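Wrist View Gallery: Tags, Fingers and a Toilet
Posted by the Burnwood tooling blog, Apr 11, 2018

Hi again! I've been promising a gallery page for ages, mostly to people who write in asking what our software gets to look at all day. I work on the perception side of Burnwood, so my whole life is the stuff between "the camera saw something" and "the planner believes it." That means lens models, tag detection, finger width, timestamps, and a viewer called Arel that I wrote in a hurry last November and now can't get rid of because everyone has it open all the time.

I kept this one small on purpose. Both views are through a very wide lens on the gripper, and both are of the same target, a white toilet with its lid up in front of a black backdrop. The letters on the backdrop say "Fast" and "UMI," and I like them a lot. They're a nice thing to have in view when you're checking whether your undistortion bends things the right way, because your eye knows what a capital M should look like (mine does, anyway, after this many hours).

If you only look at one thing, look at the square tags at the base of the fingers. Almost everything I say further down comes back to those.
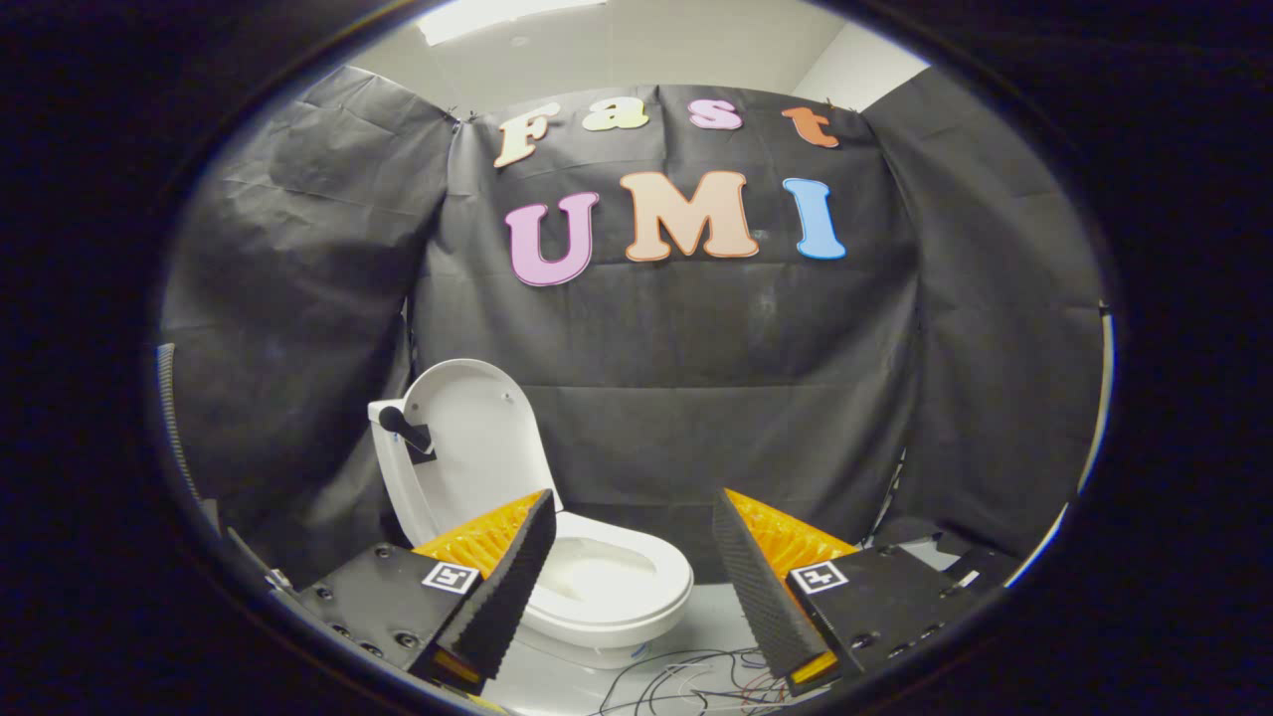
Fingers spread, with a tag on each one and the bowl in the gap between them.

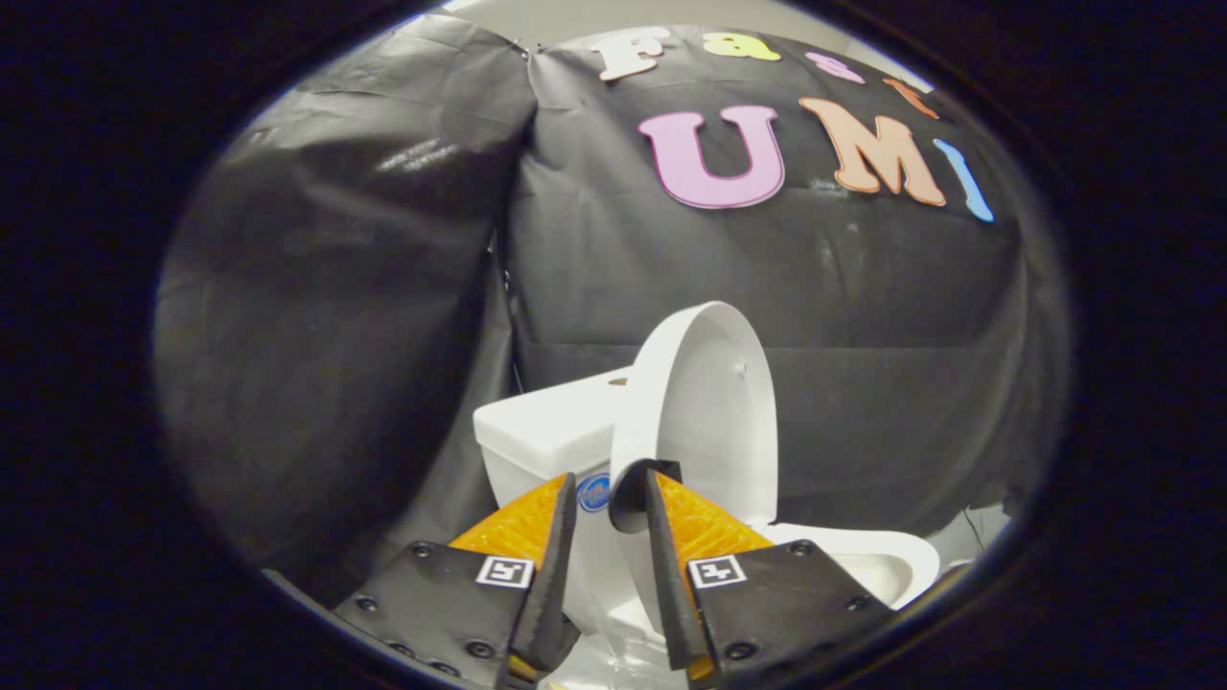
Closer together now, just a narrow gap, and the "t" in "Fast" is getting lost at the rim.

So, finger width. We take the tag on each side, solve for where it sits relative to the lens, and the distance between the two becomes the gripper opening. Sounds simple, and on a good day it is! The trouble is that tags live low in the view, and low in the view is where a wide lens squashes everything. My first version undistorted the whole picture and then ran the detector, and it was slow and it smeared the corners. The current version finds the tag corners in the raw picture and only undistorts those points. Way fewer pixels to push around, and the width signal got a lot less jumpy.

The other half of the job is the mask. Policies love to cheat. If you feed them the black ring around the circle and a bunch of finger body, they'll happily learn from that, so Arel has a toggle that shows you the masked version next to the raw one. Please use the toggle. I have trained on the wrong one 3 times and every time I was sure I hadn't.

White porcelain is its own little adventure. It's glossy and smooth, so the feature tracker gets very little to hold on to there, and it goes looking for creases and scuffs in the backdrop, plus the letter edges. That's fine while the backdrop stays put. I added a plot to the viewer that colors each tracked point by how long it has survived, and it's my favorite screen in the whole tool. Long-lived points go green, new ones go purple, and if the entire view flips to purple you know the pose is about to wander off.

A few odds and ends for people who run the code:

Sandalthorpe (our planner) now reads the width straight from the tag solver and no longer from the smoothed log. If your replays look twitchy after updating, set the filter window back by hand in the config.

The Takács calibration script wants 500 views and it means it. I tried stopping early and the edges of the circle came out wavy.

Issue 991 is still open. It's the one where the left and right tag IDs get swapped if your config file lists them in the wrong order, and the gripper opening comes out negative. The quick fix is to swap the two lines. The real fix is a sanity check at load time, and I've got most of it written on a branch, minus the tests.

The next gallery will probably be all plots, sorry in advance to those of you who come for the pictures! If there's a view in Arel you'd like me to cover, leave a comment and tell me which build you're on.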